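Stutier: Teaching a Delivery Cart to Doubt Itself
Final project report, Ritva Rantala and Colin Fothergill

Our cart drives itself from the library to the dining hall, or did in May, when the ground was dry. The software labels each pixel as ground or not ground, and the planner picks a path across whatever is ground. On dry days it reached the goal in 77 of 100 simulated runs, and we were insufferable for a week.

Then we gave it rain. Wet pavement reflects buildings and trees, and our segmentation network has never met a reflection it did not believe. It would mark the upside-down trees as real ones, and the planner, being obedient, would stop and wait for them to leave.

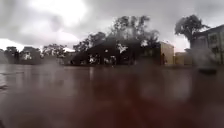
Paldale College — Mobile Robotics Club, Software Team

Soft edges and long dark smudges on shiny paving are the hard case for us. The dark building and its reflection run together, and the old network drew one tall obstacle straight down across the ground.

We labeled 592 rainy frames by hand (Colin did most of them and would like this known). Retraining helped, but the bigger gain came from a dull fix. Each pixel now carries a confidence score, and the planner treats a doubtful patch as slow ground instead of a wall. We also added a blur check that drops the worst frames before they reach the network.

In rainy replay, false stops fell from 36 to nine. Two of the nine are at the same puddle, which we have named Policarpio. The blur check is still too fussy — in heavy rain it throws out nearly everything, and the cart sits there with a clear conscience and no data. Ritva is working on a threshold that changes with the weather.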